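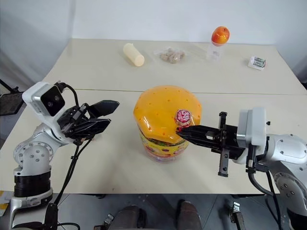

Both arms at the candy tub. Right gripper closed at the edge of the lid, left gripper open.

Search tips... Go

Workshop Tips: Setting Up a Practice Table for a Two-Arm Robot

These are the table notes from the Skurness after-school robot class, typed up for the other teams going to the Skellari tabletop meet. They cover the table, the objects, the cables and the cleanup. They do not cover software. If your team has the same rule sheet we have, you will need two arms, a flat surface, and a set of ordinary household items that the arms can pick up, move and put away.

Most of what follows works in a garage or a spare room as well as it does in a classroom.

The table

Use a table that does not rock. Put both hands on one corner and lean. If it moves, fold a piece of cardboard under the short leg and tape the cardboard to the leg so it stays put when the table gets bumped.

A pale top is easier to work with than a dark one. We tried a dark brown cafeteria table first and the black gripper fingers were hard to see against it, both for the students and for the wrist cameras. If all you have is a dark table, cover it with plain shelf paper and pull it tight. Patterned tablecloths gave us trouble. So did anything with a shine.

If you push two tables together or cover one with two sheets, watch the seam. Small things catch on it when they are slid. Run the work on one side of the line until the students are comfortable lifting items over it.

Wipe the top before every session. Use a damp cloth and a little dish soap, then a dry cloth. Skip furniture polish. It leaves a film, and light plastic tubs will skate around on it the moment a finger touches them. While you wipe, look for crumbs and bits of wrapper. They end up under the arms where they are easy to miss.

Placing the arms

Set one arm on each side with the main object in the middle. Before clamping anything, have the students move each arm by hand, power off, to the spot where the other arm will be working. You want some overlap in the middle and not much anywhere else. Mark the base positions with painter's tape and write L and R on the tape.

Check the clamps at the start and again at the halfway point. Ours loosen over a session of 70 minutes. A scrap of rubber jar opener between the clamp and the tabletop stops most of it and keeps the table from getting dented.

Cables

Leave a loop at every joint that bends. The loop should be big enough that the cable never goes straight when the arm is fully stretched. Then move the arm through its whole range and listen. A cable that drags makes a scraping sound you can hear over the motors.

Use hook-and-loop strips, the kind sold for garden plants. Zip ties get pulled too tight and have to be cut off, and sooner or later somebody cuts the cable along with the tie.

Camera plugs come loose before anything else does. Push each one in with a thumb before you turn on the power. If a picture drops out during a run, stop both arms and check the plug at the wrist before you check anything at the computer end.

Keep extra cable off the floor where people stand. If it has to cross, tape it flat for the full width of the walkway.

Picking objects

Go to the kitchen before you go to the store. The meet only asks for "common household items," and the Mestmont team did fine last season with things out of a lunch bag. What we keep in our box:

A big plastic candy tub with a lid. Good for opening, closing and for putting things on top of. Eight-sided tubs are easier to grip than round ones because the flat sides give the fingers something to press against.

Wrapped candy, large pieces. A round lollipop in its wrapper is a good first object. It is big enough to see and it does not matter if it gets dropped. Tape down a loose stick or leave it alone, but do it the same way each time.

Something round on a cup. The cup keeps it from rolling off. A clear cup is harder for the cameras than a paper one, so start with paper and change over when the class is ready.

A small box, empty or full. Put a few coins in an empty one if it slides away when touched.

A clear bag with something lumpy in it. This is the hardest item we own. Bags fold, and the shiny plastic throws light back. Save it for last.

A cylinder lying on its side. Block it with a pea-size ball of poster putty in the early sessions and take the putty away later.

Don't use glass. Don't use anything with a sharp edge, and don't use open food. If a wrapper splits, throw the piece out. Candy from the practice box is not for eating, and it helps to say this in August when the class starts, and to put a separate bowl for people by the door.

Lids

Lids take more time than anything else on the task list, so here is how we practice them.

Start with the lid set on loosely, not pressed down. Have one arm touch the rim of the lid with closed fingers and push it gently sideways until it shifts. Do that 5 times. Then bring in the other arm to steady the body of the tub, low down, while the first one works. Students want to grab the top of the lid with wide-open fingers. On a domed lid there is nothing up there to hold. Go for the rim.

If the tub slides, put a square of rubber drawer liner under it. Cut the liner a little smaller than the bottom of the tub so the fingers don't catch on the edge of it.

If the lid sticks, wash the rim. Old sugar is usually the reason. Warm water and a toothbrush will take it off. Let it dry all the way before you put the lid back.

A lid that has cracked at a corner should be replaced. It will seem fine and then flex in a different way each run, and the students will think they are doing something wrong.

Putting small things on top

Once the lid is going well, use it as a shelf. Place a wrapped piece on it near the edge, have one arm nudge or pinch it, and keep the other arm waiting open and out of the way. We call the waiting arm the parked arm. Park it with the fingers pointed toward the work and high enough to clear the lid. A parked arm that is too low will get hit, and then you spend the rest of the period straightening a finger.

Long thin fingers are good for this. Close them almost all the way before moving in, then lower slowly. If the piece spins, come at it from a different side.

Light

Ceiling light is usually enough. Shiny lids and wrappers will show bright spots, and these move when the arm moves. Turn the tub a little until the worst spot is off the area you need to see. Close the blinds in the late afternoon. We lost a whole practice run at 4:30 to sun coming across the table, and after that we hung an old bedsheet over the window.

A plain wall or curtain behind the table helps too. Take down posters at table height.

Where people stand

One person per arm, one at the stop switch, everybody else back behind a tape line. Closed shoes only. Long sleeves get rolled up and lanyards come off. Whoever is at the stop switch does not hold a phone or a snack.

Reset the objects by hand only when both arms are parked and someone has said "parked" out loud.

Cleanup

Wipe the fingers with a cloth and rubbing alcohol. Check the teeth on any toothed rail for bits of wrapper and brush them out with a dry toothbrush, not the one you used on the lid. Don't oil the rails unless the manual says so.

Put the objects back in their box in the order they go on the table. Ours is an old file box from the Coppens hall sale with a drawing of the table taped inside the top. The last person out reads down the drawing and checks that everything is in there.

Turn off the power strip, then unplug it.

What to bring to the meet

Painter's tape, drawer liner, 7 hook-and-loop strips, cardboard for under the table legs, two toothbrushes, a spare lid, a bag of extra wrapped candy, the stop switch, and your own extension cord. The hall has outlets along one wall only. Setup time is 30 minutes per team, and that includes wiping the table. Do the clamps first.

Filed under: Workshop > Clubs and Classes > Robot Table Setup, Storage Tubs, Cable Care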